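문서 개정일: 2024년 4월 22일 월요일
개정 담당: Fouad Semaan (Hasurska 기술문서)

# 4장. Karkness 제습기 설치 및 초기 설정

이 장은 바닥 거치형 제습기 Karkness를 작업실, 자재 보관실, 지하 창고에 설치하는 절차를 다룬다. 천장 매립형은 5장을 따른다. 전원 결선 변경이 필요한 현장에서는 2장의 전기 안전 항목을 먼저 완료한다.

본 개정판은 4.4절의 배수 호스 구배와 4.6절의 센서 보정 절차를 수정하였다. 이전 판에 따라 설치한 기기는 4.4절만 다시 점검한다. 센서는 다음 정기 점검 때 보정해도 된다.

## 4.1 구성품 확인

포장을 열고 다음 구성품을 확인한다.

- 본체
- 배수 호스와 호스 클램프
- 물통(본체에 장착된 상태로 출고)
- 흡입 필터(본체 뒷면에 장착된 상태로 출고)
- Pastiton 습도 센서와 벽면 브래킷
- Dabbas 제어 패널과 연결 케이블
- 설치 기록지

누락되거나 파손된 구성품이 있으면 설치를 중단하고 구입처에 연락한다. 본체 외장에 눌린 자국이 있으면 전원을 연결하지 않는다. 냉매 배관의 손상은 외부에서 식별되지 않는 경우가 있다.

> **참고** 배수 펌프는 별매품이다. 배수구가 본체 배수 포트보다 높은 현장에서는 펌프를 먼저 준비한 뒤 4.4.2항으로 진행한다.

## 4.2 설치 위치 선정

### 4.2.1 바닥 조건

바닥은 수평이고 단단해야 한다. 카펫, 완충 매트, 팔레트 위에는 설치하지 않는다. 바닥이 기울어 있으면 본체 하부의 조절 발로 수평을 맞춘다. 조절 발로 보정할 수 없는 경사에서는 운전 중 응축수가 물받이를 넘을 수 있다.

### 4.2.2 이격 거리

| 방향 | 최소 이격 거리 |
|---|---|
| 뒷면(흡입) | 20 cm |
| 좌우 측면 | 15 cm |
| 윗면(토출) | 200 cm |
| 앞면(물통 인출) | 물통이 완전히 빠지는 거리 |

윗면 이격 거리는 바로 위에 선반이나 배관이 지나가는 경우에도 적용한다. 토출 방향을 측면으로 바꾸는 부속은 이 기종에 제공되지 않는다.

### 4.2.3 피해야 할 위치

다음 위치에는 설치하지 않는다.

- 직사광선이 드는 창 옆
- 난방기 또는 건조로의 토출구 앞
- 톱밥이나 연마 분진이 직접 날아드는 위치
- 도료, 시너, 접착제를 사용하거나 보관하는 구역
- 외부 출입문과 마주 보는 위치

> **경고** Karkness는 방폭 제품이 아니다. 가연성 증기가 체류할 수 있는 공간에서 사용하면 화재나 폭발의 위험이 있다. 도장실에는 환기량과 관계없이 설치하지 않는다.

목재를 쌓아 둔 공간에서는 토출 공기가 목재 면에 직접 닿지 않게 한다. 한쪽 면만 빨리 마르면 판재가 휘거나 끝면이 갈라진다. 적재단과 벽 사이에 공기가 지나갈 틈을 두고, 판재 사이에는 같은 두께의 잔목을 끼운다. 잔목의 위치는 위아래 단이 한 줄로 맞아야 한다.

## 4.3 본체 거치

1. 포장재에서 본체를 꺼낸다. 양쪽 손잡이 홈을 잡고 두 사람이 든다.
2. 선정한 위치에 본체를 세운다. 운반 중 눕혔거나 기울였는지 확인할 수 없을 때에는 눕혔던 것으로 본다.
3. 세운 상태로 하룻밤 둔다. 이 시간 동안 전원 플러그를 꽂지 않는다.
4. 윗면에 수준기를 올려 전후와 좌우를 확인한다.
5. 조절 발을 돌려 수평을 맞추고 잠금 너트를 조인다.
6. 바퀴가 달린 사양이면 앞바퀴의 잠금 레버를 내린다.
7. 운반용 고정 테이프를 모두 제거한다. 물통 안쪽의 부표를 고정한 테이프도 제거한다.

> **주의** 3단계를 생략하면 압축기 윤활유가 회수되지 않은 상태로 기동되어 압축기가 손상될 수 있다. 이로 인한 고장은 보증 대상에 포함되지 않는다.

부표의 테이프가 남아 있으면 만수 감지가 동작하지 않는다. 물통을 뺀 상태에서 부표를 손가락으로 들어 올렸다가 놓아, 걸림 없이 내려오는지 확인한다.

## 4.4 배수

배수 방식은 물통 배수, 자연 배수, 펌프 배수 가운데 하나를 선택한다. 주말이나 야간에 무인으로 운전하는 공간에서는 자연 배수 또는 펌프 배수를 사용한다.

### 4.4.1 자연 배수

1. 본체 뒷면 아래쪽의 배수 포트 마개를 시계 반대 방향으로 돌려 뺀다. 마개는 보관한다.
2. 호스 클램프를 배수 호스에 먼저 끼운다.
3. 호스를 포트의 턱까지 밀어 넣는다.
4. 클램프를 포트 쪽으로 옮겨 조인다. 호스가 눌려 단면이 찌그러질 정도로 조이지 않는다.
5. 호스를 배수구까지 내리막으로 배치한다. 중간에 올라가는 구간이나 처진 구간이 없어야 한다.
6. 호스 끝은 배수구 수면에 잠기지 않게 고정한다.
7. 물받이에 물을 조금 부어 배수구로 흘러나오는지 확인한다.

동봉된 호스로 거리가 모자라면 같은 내경의 호스로 교체한다. 짧은 호스 두 개를 이어 쓰지 않는다. 이음부 안쪽의 단차에 이물이 쌓이면 그 지점부터 막힌다.

통로를 가로질러야 하는 경우에는 호스 덮개를 씌운다. 덮개의 높이 때문에 호스가 들리면 구배가 유지되지 않으므로 경로를 다시 정한다.

### 4.4.2 펌프 배수

1. 배수 포트와 펌프 입구를 호스로 연결한다.
2. 펌프를 본체 배수 포트보다 낮은 곳에 둔다.
3. 펌프 출구 호스를 배수구까지 올려 배관한다.
4. 펌프의 만수 신호선을 Dabbas 제어 패널의 외부 정지 단자에 연결한다.
5. 펌프 수조에 물을 부어 기동과 정지를 확인한다.
6. 펌프 전원을 뺀 상태로 수조를 채워, 제습기가 정지하는지 확인한다.

4단계의 신호선은 생략할 수 없다. 연결하지 않으면 펌프가 고장 나도 제습기는 계속 운전되어 바닥으로 물이 넘친다.

> **참고** 겨울철 실내 온도가 영하로 내려가는 창고에서는 호스에 남은 물이 언다. 장기간 정지할 때에는 호스를 분리하여 물을 뺀다.

## 4.5 제어 패널 연결

Dabbas 제어 패널은 본체 앞면에 부착하거나 벽에 설치할 수 있다. 벽에 설치할 때에는 동봉된 케이블만 사용한다.

1. 본체의 전원 플러그가 빠져 있는지 확인한다.
2. 본체 앞면의 단자 덮개를 연다.
3. 케이블 커넥터를 방향에 맞게 꽂는다. 걸쇠가 걸리는 소리가 나야 한다.
4. 케이블을 고정 홈에 끼우고 덮개를 닫는다.
5. 패널 쪽 커넥터를 연결한다.
6. 전원 플러그를 접지형 콘센트에 꽂는다. 멀티탭이나 연장선을 사용하지 않는다.
7. 패널에 대기 표시가 나타나는지 확인한다.

대기 표시가 나타나지 않으면 플러그를 빼고 3단계부터 다시 확인한다. 케이블은 집진기나 대형 전동기의 전원선과 나란히 묶지 않는다. 교차가 불가피하면 직각으로 교차시킨다.

## 4.6 습도 센서 설치와 보정

### 4.6.1 설치

Pastiton 센서는 공간의 평균 상태를 대표하는 위치에 둔다. 본체 토출구 옆, 외벽의 안쪽 면, 출입문 바로 옆은 제외한다. 벽면 브래킷을 나사로 고정한 다음 센서를 위에서 아래로 밀어 끼운다. 통풍 구멍을 테이프나 라벨로 가리지 않는다.

작업실과 보관실이 칸막이로 나뉘어 있으면 습도를 관리하려는 쪽에 센서를 설치한다. 한 대의 제어 패널에는 센서 하나만 등록된다.

### 4.6.2 보정

1. 센서를 설치한 위치에 기준 습도계를 나란히 둔다.
2. 제습기를 정지하고 문과 창을 닫는다.
3. 20분 동안 기다린다.
4. 패널의 메뉴에서 `센서` → `보정`을 선택한다.
5. 기준 습도계의 값을 입력하고 `저장`을 누른다.
6. 10분 후 두 값을 다시 비교한다.

두 값의 차이가 줄지 않으면 보정을 한 번만 더 실시한다. 두 번째 보정 후에도 같으면 센서를 교체한다. 보정을 거듭하면 누적 보정값이 허용 범위를 벗어나 센서 오류가 표시된다.

보정하는 동안에는 센서 가까이에 서 있지 않는다. 호흡과 체온이 측정값에 영향을 준다.

## 4.7 시운전

1. 패널에서 운전 모드를 `연속`으로 설정한다.
2. 운전 버튼을 누른다. 송풍기가 먼저 돌고, 압축기는 지연 후 기동한다.
3. 15분 동안 운전하면서 이상 소음과 진동을 확인한다.
4. 물통을 당겨 뺀다. 운전이 멈추고 물통 표시가 켜져야 한다.
5. 물통을 다시 밀어 넣고 운전이 재개되는지 확인한다.
6. 모드를 `자동`으로 바꾸고 목표 습도를 입력한다.
7. 설치 기록지에 설치 위치, 배수 방식, 보정값, 목표 습도를 적는다.

압축기가 정지한 직후에는 보호 지연이 동작하므로 5단계에서 바로 재기동하지 않는다. 이 시간에 전원을 껐다 켜면 지연이 처음부터 다시 계산된다.

실내 온도가 낮으면 열교환기에 성에가 생기고 제상 운전으로 전환된다. 제상 중에는 압축기가 정지하거나 송풍량이 바뀔 수 있다. 제상 표시가 켜져 있는 동안의 이러한 변화는 고장이 아니다.

## 4.8 설치 직후 이상 조치

| 증상 | 확인 사항 | 조치 |
|---|---|---|
| 전원이 들어오지 않음 | 콘센트, 차단기 | 차단기를 복귀하고 다시 내려가면 사용을 중지 |
| 물통이 비었는데 만수 표시 | 부표 걸림, 물통 삽입 깊이 | 부표를 씻고 물통을 끝까지 삽입 |
| 호스로 물이 나오지 않음 | 처짐, 꺾임, 포트 마개 | 구배를 다시 맞추고 막힘 제거 |
| 본체 밑에 물이 고임 | 수평, 클램프 | 정지 후 4.3절과 4.4절 재점검 |
| 습도가 내려가지 않음 | 문틈, 환기구, 필터 | 외기 유입을 막고 필터 청소 |
| 센서 오류 표시 | 커넥터, 통풍 구멍 | 재연결 후 같은 증상이면 교체 |

## 4.9 인계 전 정리

1. 배수 포트 마개를 설치 기록지와 함께 보관 봉투에 넣는다.
2. 흡입 필터가 끝까지 끼워져 있는지 확인한다.
3. 본체 뒷면의 이격 공간에 자재나 공구 상자가 놓이지 않도록 바닥에 표시선을 붙인다.
4. 사용 책임자에게 물통 비우기, 필터 청소, 정지 방법을 설명한다.
5. 설치 기록지에 사용 책임자의 서명을 받는다.

필터 청소 주기는 분진량에 따라 달라진다. 첫 점검은 5월 중에 실시하고, 그때의 오염 정도를 보고 다음 주기를 정한다. 필터를 물로 씻은 경우에는 그늘에서 완전히 말린 뒤 끼운다.

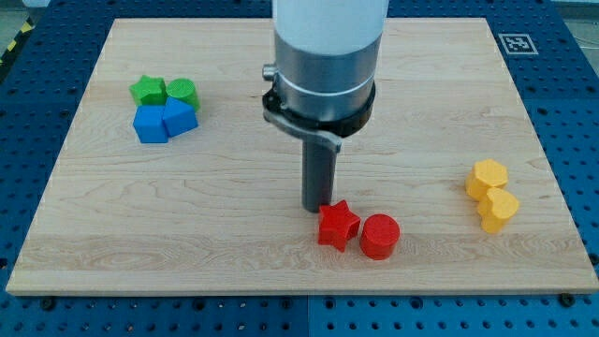
점검 결과는 설치 기록지 뒷면에 이어서 적는다. 필터를 교체한 경우에는 교체 사유도 함께 적는다. 정기 점검 항목은 6장에 있다.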